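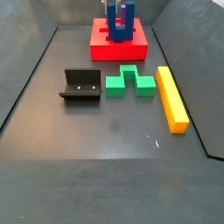
Why Flats at Baran Court Took Longer to Let Than Expected

Project report, Housing and Property Studies, second year
Submitted by Zbigniew Pawłowska
Thu 13 October

1. Background

Baran Court is a block of rented flats on the east side of town, finished two years ago by the developer Storkitz and let through the agency Weltura. There are 243 flats in the block, most of them with one or two bedrooms. The original plan was for every flat to be let within a year of opening. By the end of that year 43 were still empty, and the agency had begun offering the first month at half rent.

My project looked at why this happened. I was interested in what people viewing the flats were told beforehand, and whether that matched what they found when they got there. I did not look at the building costs or at the planning history, which would have needed a separate project.

2. Method

I used three sources. The first was the set of adverts put out by Weltura during the first year, which the office let me copy. The second was a short questionnaire, sent by post and by email to 585 people who had booked a viewing. I had 200 replies. The third was two longer interviews, one with a lettings manager at Weltura and one with a tenant who moved in during May.

The questionnaire had nine questions and fitted on two sides of paper. The question on income was left blank on so many forms that I have not used it.

3. What the adverts said

The adverts changed very little over the year. All of them gave the rent, the number of bedrooms and the distance to the railway station. Only a few gave the service charge, and none of the early ones said that parking was extra. The floor plans were drawn without measurements until the spring.

The walk to the station was given as eight minutes. I walked it on three different mornings and it took me between 12 and 14 minutes, depending on the crossing at the ring road.

4. What viewers said

Of the 200 people who replied, 88 said the parking charge was the main reason they did not take a flat. A further 51 said the second bedroom was smaller than they had expected. Noise from the road was mentioned by 23 people, nearly all of whom had viewed flats on the lower floors at the front. The rest either took a flat or gave a reason to do with their own plans, such as a job falling through.

Several people wrote that they liked the building itself. The lifts, the bicycle store and the shared garden were all mentioned in the space for comments. One person wrote that she would have taken the flat if she had known the full monthly cost before the visit – she had budgeted from the advert and felt caught out.

5. The manager's view

The lettings manager told me that the parking charge was set late by Storkitz, after the first adverts had gone out. She also said that the nearby Muvmont development opened in the same season and included a parking space in the rent. In her opinion this did more harm than the wording of the adverts. I could not test this, as Muvmont's agents did not reply to my letters.

6. Limits of the project

People who were annoyed may have been more likely to reply, so the figures for complaints could be too high. The interviews were few and I would have liked to speak to someone from Storkitz. I also had no way of reaching people who saw the adverts and never booked a viewing.

7. Findings

The flats were mostly liked, but the adverts left out costs that mattered to people on a fixed budget. I suggest that Weltura prints the full monthly cost, with parking shown separately, and puts room sizes on every floor plan. The walking time should be measured again from the main entrance.

The questionnaire and the table of replies are in Appendix A. Notes from both interviews are in Appendix B.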